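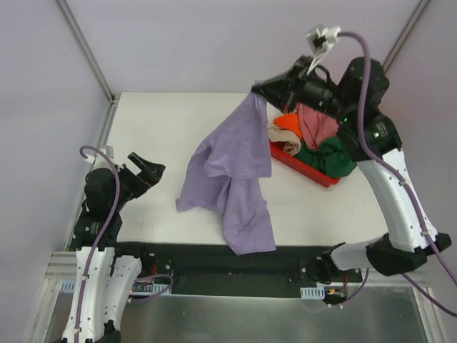 My sister says a cloth is a cloth and I should stop sorting them by color. I read her message twice and then went back to sorting. So this is a thread on cloths, colors and folding, for the people who asked after my last one on drawers.

1/ I gave up paper towels in September. I didn't do it for any big reason. I was tired of carrying the packs up the stairs in Mokbridge and I had a bag of old fabric doing nothing.

2/ The purple is the one I want to talk about first. It's a soft lavender, plain, no pattern. Pick it up by one corner and you get a long hanging shape with folds going every direction, and you can't tell which edge is which. That's the whole problem with folding soft cloth.

3/ What works for me: hold one corner up, let the rest hang, and look for a hem. A hem is a straight line and everything else is a wrinkle. Run your free hand along the hem until you hit the next corner. Now you have two corners on the same side and you can lay it down flat.

4/ If you grab two random corners you will get opposite ones about half the time. Then you have a diamond. Put it down and start over, it's faster than trying to fix it in the air.

5/ The red bin holds what still has to be folded. Orange, beige, dusty pink and dark green are in there with no order at all. I used to smooth things before they went in the bin. It made no difference to how long the folding took, so I quit.

6/ Colors at my house go like this. Green is floors and the bottom of the back door. Orange is the bathroom. Beige is the stove and counters. Pink is dishes. Purple is glass and mirrors. My sister's house has one color for everything and she washes them hot and doesn't think about it. Her house is clean. I'm aware.

7/ Someone asked why purple for glass. It's the softest one I have and it leaves the least lint. If yours is a different color, use that.

8/ Fold: in half, hem to hem, flatten with the side of your hand. In half again the other way. Then in thirds so it stands up in the drawer. I did rolls for a while and they came undone every time I opened the drawer.

9/ Fold on a hard flat surface. A plain white table is best for me because I can see the edges of every color except very pale ones. The bed is the worst place. The cloth sinks in and the corners drift.

10/ Big cloths will hang over the front of the table. Let them. Line up the part that's on the table, fold that, then bring up the rest. If you drag the whole thing back to make it fit you lose the corner you just found.

11/ Washing. Dark green goes separately the first 3 times. Mine turned a sink of water the color of pond the first time and I had a beige cloth in there with it. It's now a slightly different beige.

12/ No fabric softener. It makes them push water around and they stop picking it up. If you've already used it, a couple of washes with plain detergent should bring them back.

13/ How many do you need? I own 11 of the everyday size. I started with 6 and was always waiting on the dryer. With 11 I do one load a week and there is usually a clean one left in the drawer on laundry day.

14/ Folding that load takes me almost 6 minutes. I timed it because a reply on the drawer thread said it must take all evening. I am not a fast folder.

15/ Where to get them: mine came from the remnant table at the market in Brelbridge, and the green was sold to me as a napkin. Anything cotton with a finished edge is fine. Raw edges fray in the wash and you'll be pulling threads off everything else.

16/ Things I don't fold: the rag for shoes, the rag for the bike chain, and anything with a hole I can put a thumb through. Those live in a bucket and get thrown out when they're done.

17/ Replying to a couple of you here. Yes, you can keep the unfolded ones in a basket with a lid, but let them dry all the way first. No, I don't iron them. Yes, the bin gets washed too, with dish soap, whenever I remember.

18/ My sister has now written again to say that if I sort by color I should at least label the drawer. I had been thinking about it. I have a roll of masking tape and a marker, and the drawer front is painted, so I'll try it on the inside edge first and see if it peels.

19/ Next thread is the closet under the stairs. It will take me a while to get to it.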